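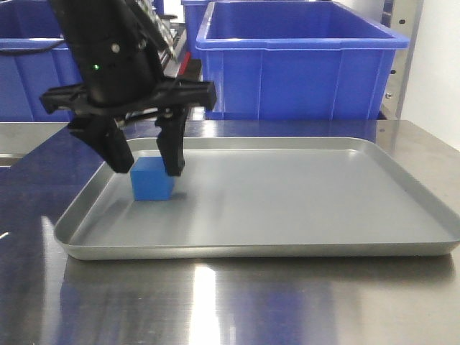
The ferry to Clellby left at ten past six, and Marta had the ticket in her glove so she wouldn't have to look for it. She was the last one on. The man at the ramp took the ticket, tore it, and gave her back the smaller half.

"Going over for the sale?" he asked.

"For my aunt's house," she said.

"That's the sale."

She sat inside by the heater. She had not seen the house since she was 11, and what she remembered was a green door and a clock in the hall that ran fast. Her aunt would not let anyone set it right. If people were early because of it, her aunt said, then they could help with the table.

It was dark when they tied up. She walked up the hill with her bag and found the door had been painted brown. A lamp was on in the front room, and a man in a heavy coat was writing on small paper tags.

"Thongdee," he said, and held out his hand. "I'm doing the list for the auction. You can take what you want before Friday. After that it all has a number on it."

"Does the clock have a number?"

He looked down his page. "Lot 668. It has 1865 painted on the back, but the case is newer than that."

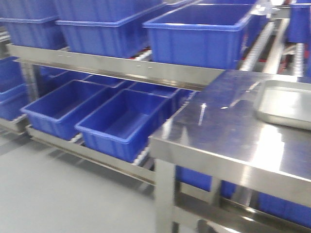
Velimir Vlachou

She went into the hall to see it. It was smaller than she remembered and hung lower on the wall. The hands said twenty to nine. Her watch said eight.

"It runs fast," Thongdee said from the other room. "I set it right this morning and it got away from me again."

"You set it?"

"I have to say in the list whether it works."

Marta opened the glass. The key was on its nail inside the case, where it had always been, with a bit of red thread tied through the end. She thought about her aunt standing on the bottom stair to reach it, one hand on the rail, telling her to hold the dog.

"What would it sell for?" she asked.

"I put it at 770. There's a dealer on the mainland who likes them. He might go over that, or he might not come at all if the weather is bad."

The November wind had come up and was pushing at the door. She wound the clock eight turns and stopped when it got stiff. Then she closed the glass and hung her coat on the hook beside it.

"Have you had supper?" she said.

"I was going to go down to the hotel."

"They stop serving at eight. They did when I was a kid."

"They still do," he said. He looked at his watch, and then at the tags spread out over the table. "I thought I had time."

She found eggs in the kitchen and a heel of bread that was good enough for toast. There was one pan left without a tag. While the butter melted, she heard him in the front room, moving his papers to one end and pulling out the chairs.

"Knives are in the left drawer," she called. "Unless you sold them."

"Lot 12," he said. "I'll get two."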